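The Slow Death of My Sourdough Starter

2022-06-18
by Oluwatosin Bako

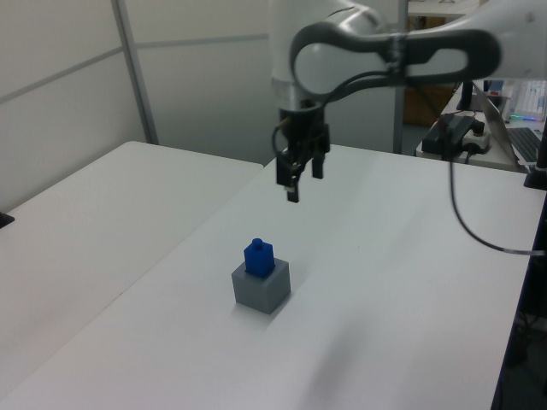

Vicente Maldonado told me I was feeding it too much. Then he told me I was feeding it too little, and that the water in my part of town was no good for bread anyway, and had I tried rye? He said all this over the phone while chewing, I assume, on a slice of something magnificent.

I started the starter in January, well after everyone else had gotten over theirs. By then you could get flour again and your friends no longer wanted to hear the word "hydration." I bought a glass jar, a bag of Zaltach whole wheat and a kitchen scale, and I told my wife we were never paying six dollars for a loaf again. She said that sounded nice and went on buying the six dollar loaf.

The book I was using (Lillel Press, lovely photos, a lot of linen) says to mix equal weights of flour and water and wait. On day three mine bubbled like crazy and I sent pictures of it to people who had not asked. On day four it went flat and smelled like a gym bag full of nail polish. The book says this is normal. The book says everything is normal. I have come to think the book could watch my house burn down and tell me to be patient and keep it out of drafts.

So I was patient. I threw half of it away every morning and fed what was left, which is a strange way to treat something you are trying to grow. 50 grams of starter, 50 of flour, 50 of water. For a while I saved the discard for pancakes. You can only eat so many sour pancakes before your family starts having breakfast at school.

In the third week it finally doubled. I baked a loaf that weekend: 300 grams of bread flour, a long rise, a very hot Dutch oven, a burn on my left wrist. It came out with the shape and most of the charm of a hubcap. We ate it. My son asked if it was supposed to be bread, in the tone of someone who wanted to be fair about it.

The loaves did get better. There was a stretch in spring when I was turning out something you could put in front of guests, if you toasted it and they had been walking all day. I got cocky. I bought a proofing basket from the Llanos kitchen shop downtown, and a little razor on a stick, and I started using the word "crumb" at dinner.

Then we went to the lake. 72 hours, I told myself, it can go 72 hours. I left the jar on the counter instead of in the fridge, in a house with the air conditioning off. When we got home it had climbed out, dried down the side of the toaster and grown a pink streak. Even the book draws the line at pink.

I scraped the whole business into the trash and soaked the jar for a day. The toaster has never been the same. Vicente offered me a spoonful of his, which is descended from his aunt's and which he talks about the way other people talk about a horse. I said I'd think about it.

I've been thinking about it for 2 weeks now. Meanwhile the six dollar loaf is on the counter, and it's very good, and it has gone up to seven.

Comments (4)

Grurov
Pink means toss it, you did right. Next time smear some thin on parchment, let it dry and keep the flakes in an envelope. I brought one back after a year.

breadandbother
Equal weights never worked for me either. Try twice as much flour as starter and feed it at night.

Vicente Maldonado
It was my grandmother's, not my aunt's. And I said SOME rye.

Oluwatosin Bako
Noted. Is the spoonful still on offer?

Contact | © 2022 Oluwatosin Bako | Back to top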